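**Rifle sling on a Lodach stock: swivel studs or flush cups?**

**sjafri**
Fitting a two-point sling to an air rifle with the Lodach beech stock. Studs are simple but the rear one catches on my slip. Has anyone gone to flush cups?

**m_rao**
Cups need a flat-bottomed hole and a decent wall around it. On that stock there is enough timber at the butt, less at the fore-end. I'd stay with studs and use a longer slip.

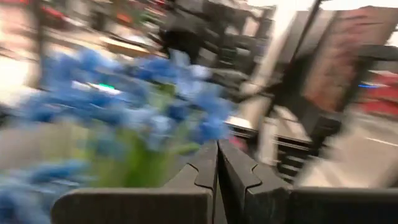
### Replies (page 2)

**Genji S**
Disagree with m_rao. I fitted two cups in February, bedded in epoxy, and they have held through 400 shots and plenty of carrying. Drill undersize, then open it up.

**m_rao**
Shots tell you little on a springer sling mount. Carry load is what pulls them. Which epoxy?

**Genji S**
Clillico slow cure, left until Friday.

**unnithan**
Get the rotation-limited type whichever way you go. Plain cups let the sling twist.

**sjafri**
Cup at the rear, stud at the front, then. Will measure the fore-end before I order.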